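Forums > Hand-Held Grippers & Teleop > Setup and Maintenance > Jaws closing unevenly on lids, Trolis pair

**marlo_bench**
Hi all, and sorry in advance for the length, I never learned to write a short post. We run a pair of Trolis hand-held grippers at a table station here in Jornutmont, mostly jars and lids, and over the past couple of weeks the right one has gotten lazy. Squeeze it and one finger gets to the lid well ahead of the other, so the lid slides sideways before it gets picked up. The left one is sweet as can be. I've wiped the fingers, checked the cable at the back, and restarted the logger more times than I'd like to admit. The closing width reads fine at zero and then drifts to 4 mm by lunchtime. Before I open the thing up, does anybody have a routine they trust?

**Diane Thibodeau**
Oh, I know this one, and I feel for you! Ours did the same thing back in November and I spent a whole afternoon blaming the cable. Take the triangular plate off the top and look at the screws underneath it. The two at the wide end back out a little at a time, the plate starts to rock, and then the tracking and the jaw no longer agree with each other. I put a tiny dab of the removable threadlocker on each one, let it sit overnight, and re-zero in the morning with the fingers fully closed and then fully open. Ours has gone 246 sessions since without a fuss.

**pk_Pelletier**
Going to disagree with Diane a little, friendly as always. A loose plate throws off your tracking, sure, but it won't make one finger arrive early. That's the linkage. There's a small pivot on each side inside the black body, and if grit gets into one it drags. Clean both pivots, a drop of dry lube on each, work the trigger a couple hundred times – and then worry about the plate. I also wouldn't use threadlocker anywhere near molded parts, I've seen it craze the plastic.

**marlo_bench**
Thank you both, this is exactly the kind of thing I was hoping for. I should have shown you the station to begin with, so let me fix that.
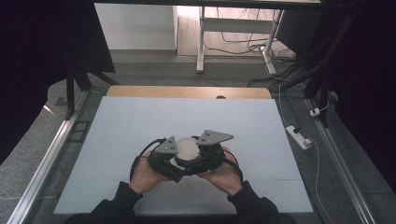
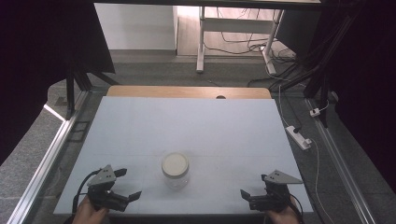 The board gets squared to the rails every morning and the cables are supposed to have enough slack that nothing tugs at full reach, though I'm less sure of that on the right side than I was a week ago. I'll open up the right gripper tonight and look at the pivots first, then the screws. If it's grit I'll owe pk a coffee, and if it's the plate I'll owe Diane one, and knowing my luck it'll be something else and I'll owe you both.

**Diane Thibodeau**
I take my coffee with too much sugar, just so you know. And pk is right about the wrong threadlocker, it will wreck plastic, so I put it on a toothpick and touch only the metal threads. I've never had a mark on ours. But if you're nervous, skip it and just put a paint line across each screw head so you can tell when one has turned.

**tamsin702**
One more thing to check while you have it open. How do you zero it? We used to zero against a lid, and lids are never quite the same from one to the next. We switched to a flat gauge block from Pleltel and the drift we'd been chasing for some 200 sessions mostly went away.

**marlo_bench**
Against a lid, I'm embarrassed to say. Ordering a block.

**marlo_bench**
Update, 5/17/21. Pivot on the outer finger was full of fine gray fuzz, so pk gets the coffee. But one plate screw was a good half turn loose too, so Diane gets a small one. Cleaned, lubed dry, tightened by hand, paint line on the heads, no threadlocker for now. Both fingers meet in the middle again. I'll leave the drift question open until the gauge block gets here and I've had a full day on it.

**pk_Pelletier**
Black, no sugar. Do the left one while you're at it, it's been eating the same fuzz.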